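## 4. Running the station during a shift

Read this section before you sign the shift sheet. It covers the hand-held gripper stations at the Phelan site, where packing staff carry out household tasks so that the Juveck arm can later be trained on them. Raline supplied the original text. The notes in this version were added on the floor by people who use the stations.

### 4.1 Before you start

1. Read the task card all the way through. If the card and the screen disagree, stop and call the shift lead.
2. Check that both cables reach your working position without pulling. If either one drags at your wrist, move your chair or the table before you begin.
3. Open and close each gripper 3 times. The jaws should meet without a click.
4. Log in with your own badge. Never work under another person's login, even for one task.

**Note:** The Raline brochure says set-up takes "moments." Allow 20 minutes at the start of a shift and book it as working time. Supervisors have been told this.

### 4.2 Working through a task

1. Start with both hands above the table and the jaws facing each other.
2. Move at the speed you would use on the line. The software accepts slow work, but slow work gets sent back later.
3. If you drop something, say "drop" and finish the task. Do not restart.
4. Set the grippers down between tasks. The target screen will keep counting. Let it.
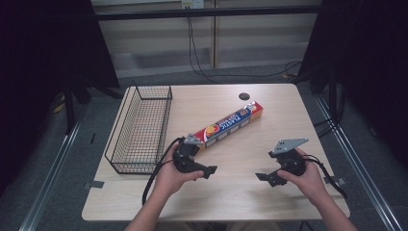 The target is the part of this job most likely to cause an argument. Gernent set it at 803 accepted tasks per person per month, working from a trial where every item was a small plain block. Stock on our cards is not like that. A long box of plastic wrap lying at a slant next to a wire basket asks for a different grip and a different approach, and the two jaws have to come at it from opposite sides without knocking the basket. Until the figure is revised, write the item type in the comments field for every task that runs over time. The comments are the only record we have of why a count is low.

**Caution:** Do not tighten your grip to gain speed. Sore thumbs and forearms were the most common complaint in October. Report pain on the day you feel it, using the same form as for a lifting injury.

### 4.3 Rejected tasks

1. Open the review tab and read the reason code.
2. If the code is R1 (view blocked) or R2 (late start), repeat the task once.
3. If the code is R7 (unnatural motion), do not repeat it. Mark it "disputed" and move on.

Raline has never given us a written definition of R7. In the first batch of 2,847 tasks it was the most used code, and people who had packed boxes for years were being told their hands moved wrong. Disputed tasks are paid as accepted until someone shows otherwise.

### 4.4 What this means for your regular job

The project notice says the arm will "support" packing staff. It does not say how many packing positions there will be once the arm is running, and this manual can't tell you either – ask at the monthly meeting and ask for the answer in writing.

What has been agreed so far:

- Station work is voluntary, and you can return to the line at the end of any shift.
- Station hours are paid at your line rate.
- Task counts may not be used in a performance review.

If a supervisor brings up your count in a review, note the time and what was said, and take it to your staff representative before you sign anything.

### 4.5 End of shift

1. Close any open task.
2. Place both grippers on the charging shelf, jaws closed.
3. Copy your accepted and disputed totals onto the paper sheet. The screen totals clear at 6 a.m.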